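Pillska Two-Finger Gripper Kit for School Clubs

Part no. 2041
In stock at Orkbridge

The Pillska kit is the gripper we wish we'd had when our own club started! It bolts onto the club-size arms most schools already own, and it comes with the wrist plate, one cable, two sets of fingers and a printed build guide that a ninth grader can follow without a teacher standing over the bench.

Annatjie Joubert wrote the guide with her after-school team at Lennox, and you can tell it came from people who had dropped a lot of things. There are 9 short projects in it, starting with foam blocks and working up to food and kitchen gear - the chapter everybody flips to first.

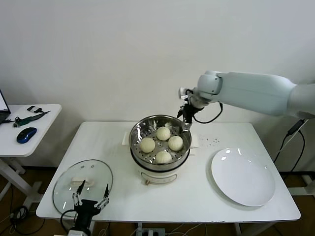 Soft objects are where the kit really gets fun. The rubber finger pads spread the squeeze, and the grip limit can be set in small steps from the Koseck control app, so students can try a setting, change it and try again. Project 7 is the steamed bun transfer: four buns on the steamer tray, a big white plate to the right of the pot, and a program that has to get each one across in shape. Pleated tops are a great test, and the spacing on the tray makes teams think hard about which bun to go for first. Practice with the steamer unplugged and the buns cool.

What's in the box
Gripper body, black
Wrist plate and screws
Rubber pads, two sets
Cable, 1000 mm
Build guide, spiral bound

Maximum load is 400 g. Spare pads are sold separately, and clubs that run the block stacking project every week will want a set.

Questions about fit? Write to Eilidh Tosh at the Orkbridge school desk and include the model of your arm.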